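Filed under: Bench diary / Cell notes

March 2025

In late, van wouldn't start, then would. Homa already had the cell powered up and the kettle on. Gripper still closing crooked. Left finger touches first, right one catches up, part gets shoved sideways a bit before it's held. Been like that since the Brirkstead job came back before Christmas and I kept saying I'd look at it properly. So today I looked at it properly.

Started with the linkages. Locked out, air off, cover off. Put a spanner on everything. One pivot bolt on the right side had a hair of movement in it, you could feel it more than see it. Pulled it, cleaned the thread, dab of blue, back in. Homa read me the torque off the Girell sheet, which has a coffee ring right over the number we needed, so we rang Hooman. He knew it off the top of his head of course. Then wanted to chat for 20 minutes about his fence.

Jaw still a touch uneven after. Less though. Swapped the finger tips over left to right to see if the fault moved with them. It didn't, so not the tips. Put them back. Should of marked them first, had to work out which was which from the wear.

Next thing, home position. Someone (me, December) had zeroed the jaw with a bit of grit in the slide. Cleaned the slide out, cotton buds and metho, five or six goes till they came up clean. Re-zeroed. Opened and closed it with nothing in between and the gap looked even both sides for the first time in ages. Could have cheered.

Then camera. It sits up on the wrist and somebody's sleeve has caught the bracket at some point becuase it was a whisker round from where it should be. Squared it off the edge of the bench, nipped it up, reran the calibration with the dot card. First run error was rubbish. Second run the same. Turned the light above the bench down a notch and the third was fine, so there you go, write that down somewhere. Writing it down here.

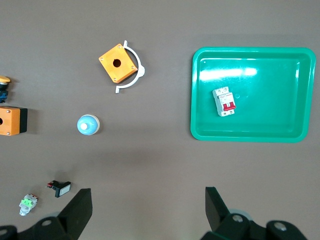 Pick program next. Homa wanted the whole lot re-taught from scratch, I wanted to nudge the offsets and go home. We did it her way for the first few parts and my way for the rest. The tray is still the Vuketti one, the green one, and it's a shiny thing, there's a great white streak of light across the floor of it that the vision hates. Breaker with the red toggle was lying in there on its back, sitting a bit skewed, and that's a fair test, the orange box with the white guard ring round it is a worse one. Detector wants to draw the outline round box and ring together and then the grip centre ends up off to one side. Masked the ring out in the template. Set the approach height up a bit for that part too so the fingers don't come down on the collar.

Ran 90 picks after lunch, slow speed, hand on the stop. 9 misses. Most of those were the orange box again, one was the light blue dome button which just rolled off the tips. Need more grip on the round stuff. Homa reckons softer pads, I reckon less speed on the close. Halász sell a pad that might fit, sent them an email with the finger drawing, no idea if they still answer.

Bumped the close delay to 110 ms and did another short run. Better. No misses on the breaker at all. Didn't bother counting the rest, it was nearly four and I hadn't had lunch, not really, half a muesli bar.

Cable. Forgot the cable. The camera lead is rubbing where it goes past the wrist joint, outer jacket gone dull and a bit flat. Not through yet. Wrapped it in spiral and gave it a longer loop, then drove the wrist end to end by hand to check it wasn't pulling tight anywhere. Tight in one spot right at the end of travel so moved the tie down. OK now. Wants a new lead, put it on the list under the filter and the new E-stop label.

Homa wrote the settings up on the whiteboard AND in the book because last time I rubbed out the whiteboard. Backup saved to the stick and to the shared drive. Named it properly for once.

Tommorow: full speed run. Check that right pivot bolt again after it's done some cycles. Matte spray or a bit of mat for the tray floor, ask Hooman what he used on his. Grease gun is empty. Ring the van bloke.

Hands smell of metho. Tea was toast.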